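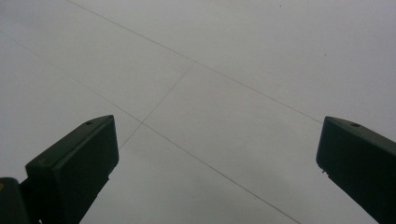

Binta Adeleke asked last week whether a team must close the gripper before it drives to the next station, and if points are lost when it does not. No points are lost. But please read the notes below before you choose.

Barredo Project, Unit 2: Approach and Grasp
Handout of Oct 29, 2018

Start every run with the fingers open. In the picture they are open over the tiles, with nothing between them. Your program should wait in this state until the start command comes.

Grout lines. They are darker than the tile, and a simple edge filter will find them. Do not let your code take a line for the side of an object. Teams who used the Gidov filter in April had this problem often — set the threshold again for our floor.

Timing. Closing takes about 3000 milliseconds at the safe speed. Do not lift before it ends.

To hand in: your code and two pages of test notes. Work in pairs. Questions about the filter go to Laurențiu Furtună.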